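## Did Soledad Barroso really host 500 editions of Saturday Line-Up?

### wideangle_kev

The new bio on the Zatau site says Soledad Barroso "presented 500 editions of the network's flagship football show before moving to cycling and the Tollow Tour". The same number is on the back of her book and now it's in the wiki article, with the Zatau bio as the source. So Zatau is quoting the book, and the wiki is quoting Zatau, and I don't know who the book is quoting.

I don't buy it. She started as a sideline reporter and took over the desk from Iñaki Requena when he went to radio. She had nine seasons in the chair. Even if you give her every weekend of every season, finals included, you don't get near 500.

Has anyone got proper listings?

### marg_in_the_stands

Nine seasons, but some of those years they ran a midweek edition as well. Same set, same theme, shorter show. If you count those it gets a lot closer.

I don't see what the fuss is. She was on air a lot, somebody picked a round number for a book jacket.

### wideangle_kev

The fuss is that it's in an encyclopedia article as a fact.

And the midweek one was called Extra Time. It had its own title and its own slot. Requena's page lists it separately. You can't fold it in for one presenter and leave it out for the other.

### Esteban

I worked on the floor there for two of her seasons so I'll add what I know, for what it's worth. The midweek show was made by the same crew and booked on the same production number. Internally we never called it Extra Time, it was just "the Wednesday". So somebody at the network pulling a total out of the system would get both shows lumped together without trying to mislead anyone.

She also missed plenty. She had most of one August off with her voice, and Requena came back to fill in. Those would be counted in the total too, because the system counts programs and doesn't care who read the autocue.

### thirdumpire

That's interesting if true, but with respect it's a bloke on a forum saying he used to work there. Kev asked for listings.

I've got a box of old TV guides in the shed and went through what I could last night. There are big gaps. What I will say is that the guides are no good for this even when you have them, as they only ever printed the title. You'd be assuming she was in the chair every week.

### Esteban

No offence taken. I wouldn't believe me either.

### pitlane_dot

Can I raise a different part of that article? It says she "grew up in Faston, where she played junior hockey at state level". The footnote for that goes to a local paper story about the Faston pool reopening. She cut the ribbon. There's one line about her being a former local and hockey isn't mentioned anywhere in it.

I flagged it and the flag was gone within the day. Same account that added the 500.

### marg_in_the_stands

Could be her. Could be her agent. Could be a fan who likes her. I've met her at a book signing and she talked about hockey for ten minutes, so I'm fairly sure that bit is right.

### pitlane_dot

It may well be right. My trouble is that it's footnoted to a swimming pool.

### wideangle_kev

Had a look at the edit history. The article was 2,213 words before that account turned up and it's 3,759 now. Hardly any of the new stuff is sourced. There's a whole paragraph on her "trademark warmth". There's a list of guests. There's a section called Legacy and she's still working!

The older version was dull and pretty reliable: born, went to school, joined the paper, joined the network, took over from Requena, left for cycling. I'd roll it back and let people re-add things with a source attached.

### Bunyip77

Strongly disagree with a rollback. There's good material in the new version too. The bit about the Tollow Tour contract has two newspaper sources and both check out, I read them. The dates for her radio stint were wrong for years and whoever this is fixed them. You'd be throwing that out because you're cranky about the adjectives.

Cut the warmth paragraph, cut Legacy, put a tag on the 500. Half an hour of work.

### thirdumpire

Agree with Bunyip, apart from the half hour. Every time someone tags that number it disappears. I'd sooner take it out altogether and say she hosted for nine seasons. That's in the papers from both ends, when she started and when she left.

### wideangle_kev

Fine. I can live with nine seasons. I still want to know where the number came from.

### marg_in_the_stands

I dug out the book. It's on the jacket and nowhere inside. In the chapter on leaving football she says "hundreds of shows, I stopped keeping track". So the only person who was there for all of them doesn't claim it.

I'm coming round a bit. Not on the hockey.

### Esteban

That sounds like her. There was a cake for the last show and I remember an argument in the office over what number to ice on it. They ended up leaving the number off.

### pitlane_dot

A cake story I can't footnote either, but I like it more than the jacket.

Does Requena say anything? He's done a few of those long podcast interviews lately and he usually has a go at everyone's figures, his own included.

### Bunyip77

I listened to one. He says he did "up to 500 if you believe the network" and laughs. He's talking about his own run, and he means both shows plus radio simulcasts. I wonder if that's where it started. Somebody heard the number and stuck it to the wrong presenter.

### thirdumpire

That's a nice theory and there's nothing under it. The book might be older than the podcast. Check the dates before you put that on the talk page, or we'll be the next unsourced claim.

### Bunyip77

Book came first. Theory withdrawn.

### wideangle_kev

I've made the edit, dated February 18, 2018 in the history if you want to compare. Number out, nine seasons in, warmth out, Legacy out. I left the Tour section and the radio dates alone. The hockey line stays with a "citation needed" on it and the pool story is gone from the footnotes. I've also written to Zatau asking what their figure covers. Not holding my breath.
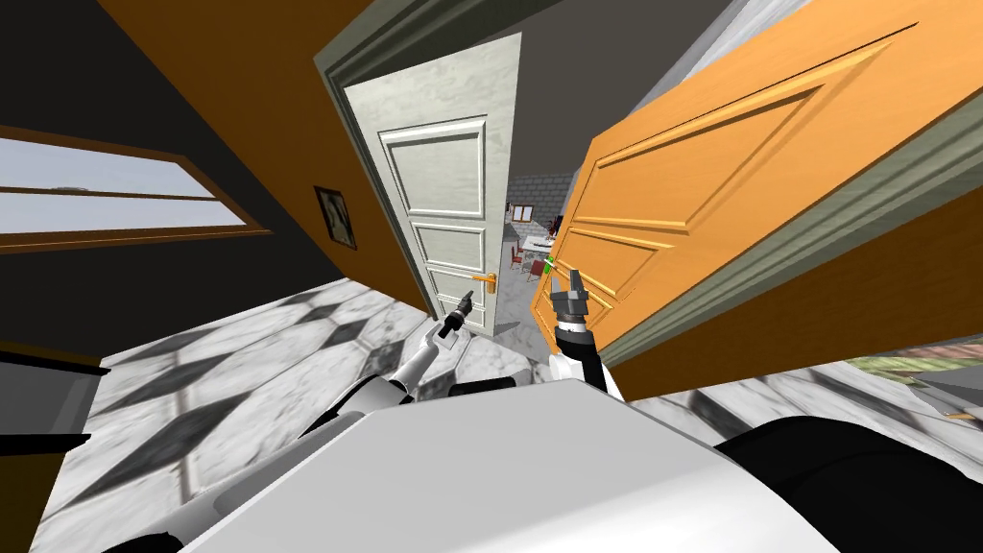
### pitlane_dot

The tag on the hockey line has been removed already. Putting it back now.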